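Household chores trial reports first-year findings

The Brelemar centre for domestic technology has published the findings of the first year of its chores trial, which set out to establish how far machines can be trusted with ordinary work in the home and on the shop floor. The report, released in November, covers 1,556 attempts at 11 everyday tasks, among them clearing a table, folding towels, filling a shelf and sorting small goods into bowls and trays.

Its main finding is a cautious one. Robot arms fitted with simple two-finger grippers can now complete several short tasks without help when the objects are familiar and the work surface is kept clear. Performance falls sharply when items overlap, when a soft object changes shape in the grip, or when one task must follow directly from another. No machine in the trial completed a full sequence of kitchen chores to the standard set at the outset.

Marcela Vlček, who leads the trial, said the results should be read with care by anyone considering a purchase. "There is a wide gap between moving one object and tidying a room," she said. "We were asked whether these machines are ready for the home. For a small number of jobs, under supervision, they are useful. For the rest, our answer at present is no."

The report gives particular attention to bowls. Picking up an object from a flat surface is now largely routine, but placing it in a rounded container, or taking it out again, remains a frequent cause of failure. The fingers must reach past the rim and keep clear of the inner wall, and there is often little space in which to open them.
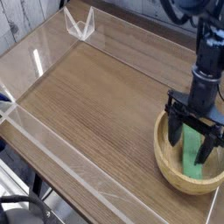
A two-finger gripper at work over a wooden bowl, with a green block upright between its fingers.

Mutua Shemweta, who was responsible for the bowl and tray tasks, said that people tend to underestimate the difficulty of such work. A person adjusts the hand without thinking when a fingertip brushes the side of a dish. The machines in the trial often stopped at that point, or let go too early. Changes made to the approach angle during the summer brought a clear improvement, although the report notes that shallow bowls were still handled better than deep ones.

Two outside firms took part in the work. Pilatix supplied the software used to plan the movements of the arms, and Stellow, which runs a chain of homeware shops, provided goods and advised on the shop-floor tasks. Theda Meinecke, operations manager at Stellow, said the company had no plans to introduce the machines in its branches, but would continue to follow the trial. Staff who tested the shelf-filling task found that putting right a badly placed item often took longer than doing the job by hand.

The question of time is treated at some length. A trained member of staff could empty a tray of 20 mixed items well before the fastest machine had finished. The authors accept that speed may matter less in the home, where a task might be left to run in the evening, but they point out that a person still had to be nearby in almost every session.

A second year of the trial has been approved. It will add wet and fragile items, and will include a kitchen counter laid out by the design office Minami to resemble that of a small flat. Each task will be repeated 100 times under the same conditions, following criticism that some of the first-year figures rested on too few attempts. Manolis Lambrakis will take over responsibility for safety – a post previously shared between the partners – and will review the rules on how close people may stand while an arm is moving.

The full report is available from the centre's information desk. Enquiries about taking part in the second year should be addressed to Markos Chatzigeorgiou at the trial office.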